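4.2 Sorting and folding towels

Clear the tabletop before starting. Stand the bin at the back of the work area, rim up, and leave it empty until step 5.

1. Check that each towel is fully dry. Return damp towels to the rack.
2. Separate the towels by color and weave. Ribbed and waffle towels fold to different thicknesses and do not stack evenly together.
3. Place one group on each side of the table. Keep the area in front of the bin open.
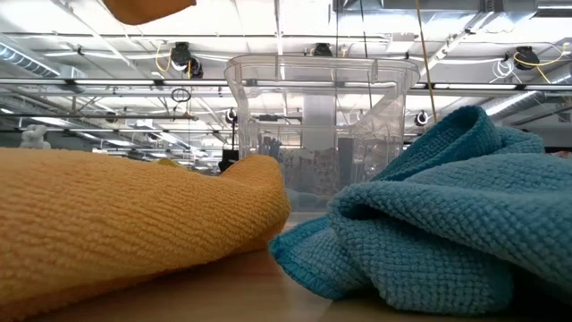 Figure 4-3. Towels on either side of the bin, before folding.

4. Take one towel, find a hemmed corner and pull the fabric flat from there. Fold in half lengthwise, then in three across the width. Smooth each fold by hand — do not press.
5. Lower the folded towel into the bin with the closed edge up. Finish one group before starting the other.

Note: Clear bins narrow toward the base. Put the smaller towels in first.

CAUTION: Do not fill above the rim. Overfilled bins must not be stacked on Skilluvwood shelving.

If a hem is torn or a seam has opened, set the towel aside and record it on the Grirkholm linen sheet (see 4.5).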